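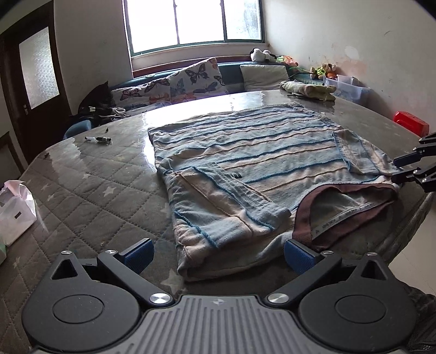 I have bought three waterproof mattress protectors in my life and disliked all of them, so the Votmont clear cover started with a handicap. The pitch is simple enough. Most protectors are a fabric sheet with a plastic backing, and they hide whatever is underneath. The Votmont is see-through, so you keep the look of your mattress and still get a barrier against spills. My mattress happens to have a dark gray cover, quilted in diamonds with little white stars all over it, and I admit I like it. You can still see the stars through the layer on top. You can also see the window, because the stuff is as shiny as a lake. On a bright morning the glare runs across the middle of the bed, right up to the striped towel-like cloth lying folded there, and the whole thing looks more like a display model than something a person sleeps on.

**What you get**

One sheet of clear material, folded very small, in a cardboard sleeve. No instructions beyond a line drawing. The creases from the packaging took most of a week to relax, and two of them never have. Votmont says "smooths out overnight." It doesn't.

There was a smell, too. I left it over a chair by an open window for two days before it went anywhere near the bed. It was tolerable after that, and gone by the second week.

**Sleeping on it**

I'll be blunt: don't sleep directly on this. You wouldn't, I hope, but the box shows a model lying on the bare cover with her eyes closed, looking delighted. With a fitted cotton sheet over it you get a faint crackle every time you roll over. With a thicker sheet, or a folded blanket under the sheet, the crackle mostly goes away, but at that point you've covered up the see-through part you paid extra for. I kept coming back to this. The clear material is only an advantage when the bed is stripped.

It's warm as well. May has been bearable. I'm not looking forward to August, and I may just take it off for the summer.

**Where it earns something back**

The one job it does well is the one I hadn't planned on, laundry. I fold on the bed with the sheets off, usually towels and underwear first because they're quick, and a slick surface is better for this than I expected. Terry cloth drags on quilting. On the cover it slides around easily, and you can square up a towel without the mattress grabbing the bottom layer. Lint wipes off in one pass with a dry cloth.

The flip side is that stacks don't stay put. A pile of towels is fine. Anything thin and slippery drifts toward whichever side of the bed you lean on. I've lost more than one pile of T-shirts to the floor.

As for spills, I tested it with a cup of water and then, less scientifically, with most of a mug of coffee. Nothing got through to the mattress in either case. The water also didn't stay where I poured it, so be ready with a towel, or you'll have a protected mattress and a wet rug.

**Compared with the others**

The Overgaard quilted protector, which I used before this, is quieter and cooler by a wide margin. It's also a dull white and it shrank in the dryer until the corners popped off every night. The Wasuvum one cost less than either and started flaking on the underside after five washes. I'd put the Votmont ahead of the Wasuvum without thinking too hard about it. Against the Overgaard I'd have to say the Overgaard, if they ever fix the shrinking.

You can't machine wash the Votmont at all, by the way. You wipe it down with soap and water. Some people will count that as a plus. I find it a chore, since the thing is the size of a bed and there's nowhere good to lay it out.

**The claims**

The sleeve says "tested to 1000 wipes." Tested by whom, and wiped with what, it doesn't say. I've wiped mine maybe twice a week and it has a few fine scratches near the foot end already, only visible when the light is low. The product page had 481 reviews when I ordered, nearly all of them glowing, and a lot of them sounded as if they were written on the day the box arrived. I've had mine long enough to be annoyed by it, which seems like the more useful stretch of time.

**Would I buy it again**

For a bed that gets slept in every night, no. For a guest bed that sits bare between visits and doubles as a folding table, probably yes, at a discount. I'd give it two and a half stars out of five, with the half for the towels.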